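About Us

Posted Aug 25, 2022 by Oana Coman

Search this site Search... Go

Grirel is a small housekeeping school. Four teachers, one kitchen, a few practice bedrooms, and a lot of mattresses. We train people who want to clean and turn over furnished rentals for a living, and we also take anybody who just moved out on their own and has never stripped a bed properly. Both kinds are welcome. They mostly end up in the same class.

We're on Moncrieff Street, second floor, in a long brick building that went up in 1832 as a rope store. Stairs are steep. The wood floors are newer than the walls but not by as much as you'd like, so no dragging furniture please, we lift.

What we teach first

The bare room. Before sheets, before polish, before anything that smells nice. Students get a room with the bedding off and small stuff left lying wherever the last person dropped it, and they have to clear it. Picking up sounds like nothing. It takes most people the whole first morning, partly because they start cleaning halfway thru and then have to move everything twice.

The bed is where it all lands. Dustpans, brushes, bottles, whatever was in your hand when the phone rang. Cosmin Chiriac, who runs the bedroom classes, is strict on this one. Floor tools don't live on a mattress. Quilted tops hold on to grit and you can brush all day and still feel it.
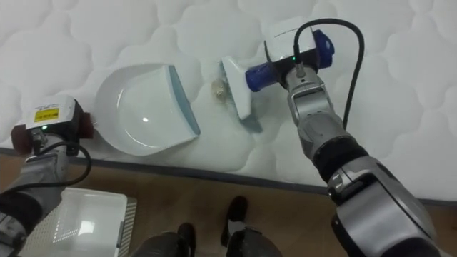 White dustpan on the quilted top. Lesson one.

So, clear the bed, then work down. Tools go back in the basket or the caddy, bottles stand up with caps closed, trash in the bag. Then check the piping along the edge with your hand, then the sides, then the floor. Same order every time. Rodica Ene wrote the order on the back of a door six summers ago and it has been repainted over twice and written back on twice.

We do teach sheets, don't worry. Corners, protectors, the right way to turn a heavy mattress with two people. Just not on day one.

The laundry corner

A lot of the places our students go on to work in are small. Washer and dryer stacked up next to the bed, one window, not much floor. So we teach in rooms like that. You learn where to stand when the room gives you nowhere to stand. You learn to sort before you carry, and to keep the basket down by the corner of the bed where you can reach it without walking round. 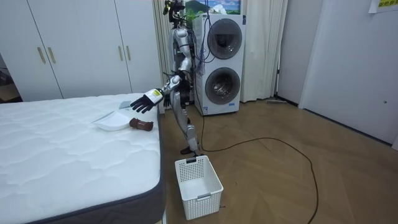 Zoriana Tkachenko takes the laundry side. She came to us from Pullska, the rental agency, where she turned over 50 units in one August and says she'd rather not do that again. Her classes are loud and quick. Bring a shirt you don't care about, she will put something on it and you will get it out. Blood, gravy, pen. Pen is the bad one.

She also does the talk on lint and dryer vents. Please dont skip it.

How we got going

Bogdan Avram started Grirel at his own kitchen table with a borrowed vacuum and two students, one of them his cousin. He'd been managing short stays out at Plillholm and was tired of explaining the same things to every new hire -- read the label first, don't mix, don't spray a mattress until it's soaked. He typed it up. The typed pages became a course, the course needed a room, and then somebody wanted evenings.

We still use the pages. They've been copied so often that page 4 is mostly gray, ask and we'll read it to you.

Classes stay small, mornings and evenings. Pullska hires from us and so do a couple of the bigger houses out at Plillholm, but we don't promise anybody a job and be careful with schools that do.

What to bring

Flat shoes. Water. Hair tied back if you have it. We supply the tools, the cleaning products and the baskets. Bring your own gloves if you're picky about fit. If something bothers your skin or your breathing tell us before class and we'll swap it out, there's nearly always a milder bottle.

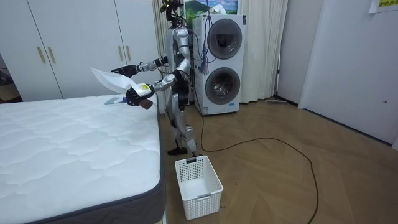 Plastic baskets with holes in the sides are what we like, by the way, people always ask. They rinse out, they dry, they weigh nothing on the stairs. Wicker snags and fabric ones stay damp at the bottom. Get one with a handle cut into it and you can hook it along with two fingers while the other hand is full.

Come and see us

Visitors fine any weekday before lunch, ring the lower bell, the upper one only goes to the dentist. If no one comes down we are running a vacuum -- wait a minute and ring again. Oana at the desk does bookings, refunds, lost earrings and the parking permits. Evening places for fall are open now, around half gone already. Payment in two parts is OK, just say so when you book.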